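Tidy Snack Shelves, Shop Style

49 shares 14 comments

I love a good pantry shelf! Maeve Keane here, and ever since I helped set up the snack aisle at our little shop in Bralcombe I've been stealing shop habits for my cupboards at home. They work on deep shelves, garage racks, even the awkward one over the washing machine.

Start with bare shelves

Take everything off first, even the stuff you swear you'll put right back. Wipe from the top shelf down and let it dry while you check dates. Anything that runs out before August goes in a basket on the counter, and my family clears that basket faster than I can fill it.

Pull it to the front

Shops call this facing up, and it's my favorite part. Bring each box forward until it meets the shelf edge, with the name and the picture looking straight out at you. Use both hands on cake and cookie boxes – grabbing one by a corner dents the cardboard and then it never sits square again.

Keep each kind together

One flavor, one block. Bright boxes make this so easy, because you can sort by color from across the room (my kids could do it before they could read). Build one block completely before you start the next, oldest boxes in front, and leave the rest of the shelf empty until you get to it. 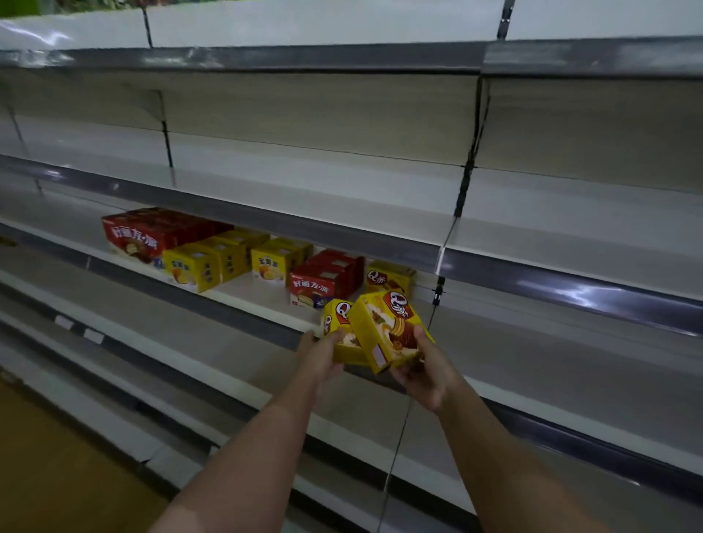
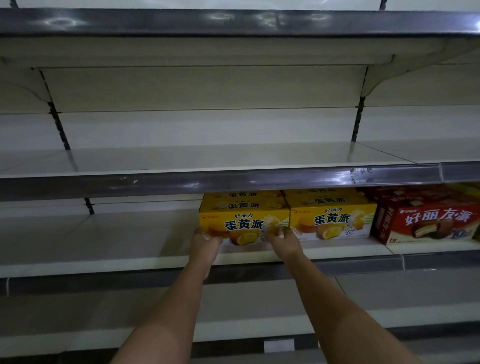
Yellow for the egg yolk pies, red for the chocolate ones.

Stack low, and check the gap

Two high is plenty for soft cakes. Measure the space between shelves before you stack – mine at home is 16 inches, and I still leave 5 clear at the top so my hand fits in over the boxes. If yours is tighter, lay a single row and move the shelf above up a notch the next time you've got everything out.

16 comments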